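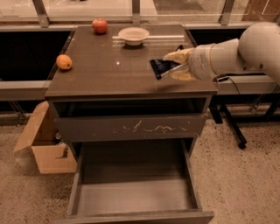

Where did the old Brasar dining car stand before it went to Lirkholm? It stood on the lot beside the Fismont bus station, facing the street, and several members remember eating pie there.

Minutes, Diner History Circle, July

Selma Georgiev opened at 7:00 and very kindly thanked everyone for coming out in such sticky weather. Last month's minutes were approved once the spelling of Daly was fixed.

Selma read us a lovely long letter from the Daly family, who ran the car for years and still have the menu board (and the pie case!). They would be glad to lend us both. Agreed to write back and accept.

Postcards: printer quoted $300 for 2,000. Approved, with 100 set aside for the Daly family.

Road trip to Lirkholm put off until the next meeting. Adjourned 8:40.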